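Does melamine or plastic tableware really wear out, or is that just a sales line?

Asked by Nuwan Kodikara
January 2000

My mother-in-law has a shelf of plastic bowls and cups she has used for years. A catalog came in the mail from an outfit called Westimix, and it claims all plastic tableware should be thrown out and replaced every 13 months "for hygiene." They want $87 for a starter set. I have trouble believing a bowl has a birthday. She believes every word of it and has already filled out the order form.

Is there anything to this? Hers look fine to me except for some scratches and a tea stain or two. We don't own a microwave, so that part doesn't matter. She does run everything through the dishwasher, bottom rack, hottest setting.

2 answers

Answer from Syahrul Liem
(helpful: 300)

I'd like to know where they got 13. Why not 12, or 20? When a number is that exact and comes with an order form, I want to see who did the testing. I bet the catalog doesn't say.

What does happen to plastic dishes is pretty dull. Knives and scouring pads scratch them. Deep scratches hold food and are harder to get clean. Some plastics go cloudy or chalky after a lot of hot washing, and some crack near the rim. None of it runs on a schedule. A cereal bowl that only ever meets a spoon can go on for a very long time, and a plate somebody saws steak on every night may be ugly by spring.

Take each piece to a window and run a fingernail over the inside. If the nail catches in a groove, or you find a crack or a patch that feels rough or sticky, I'd retire it. Use it for screws or cat food. If it's only stained, leave a paste of baking soda and water on it for an hour and wipe it off with a soft cloth. Tea usually comes up. Tomato sauce often doesn't, and I've stopped trying.
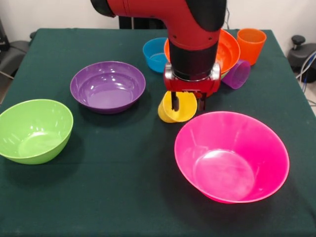 Page 2 of 3

About the dishwasher. The bottom rack is the one habit I'd change. Plenty of machines have the heating element down there, and thin cups will warp right over it. Put the plastic up top and skip the heated dry. Look on the underside of each piece too, as some are marked for the dishwasher and some aren't. No mark doesn't tell you much either way. I'd wash those by hand.

I would also be careful with the word "melamine." People use it for any hard, shiny plastic dish, and so do the sellers. Real melamine is heavier, knocks like china when you tap it, and doesn't bend. If you can flex the rim with your thumbs it's something else. It matters mostly for the microwave, where melamine shouldn't go at all, so you're clear of that one.

As for the $87, she could replace the two or three worst pieces at any discount store and keep the change. See if she can still cancel. If the form hasn't been mailed, I suppose it could get lost.

Was this answer helpful? Yes / No

Answer from skuker_fan
(helpful: 2)

we have the Skuker bowls and they are great, never had a problem. had them since february. just get those

Was this answer helpful? Yes / No

Comments

Nuwan Kodikara: Thanks, Syahrul. Did the fingernail thing last night. Two plates failed and everything else passed. She is not convinced, but she agreed to wait on the order. I looked through the catalog again and there's no mention of any test, only "experts agree." Which experts, it doesn't say.

Syahrul Liem: They never do. And to the person above, having them since February tells us very little about whether they last.

skuker_fan: just trying to help

Log in to add a comment. See also: Getting burnt sugar off a pan. Is it safe to freeze soup in glass?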